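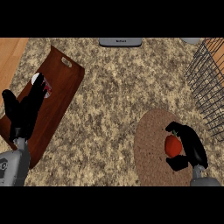

Our Sourdough Cracker Project, by Itzel Esquivel and Damián Ocampo

We chose crackers for our food studies project because both of us had leftover starter at home and hated pouring it down the sink. Our teacher, Els Smits, kindly let us use the Endholm kitchen after class, and we went through far more rye flour than we had planned!
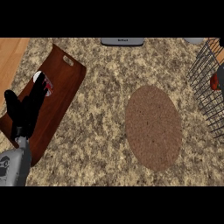

2 min read

We baked 6 batches in all. The first ones were tough in the middle – we had rolled the dough too thick – so we let it rest for 40 minutes and tried again, much thinner, with caraway seeds and a little salt on top. Tímea Hajdu liked the caraway best, and so did we. In April we would love to try a batch with sesame and honey.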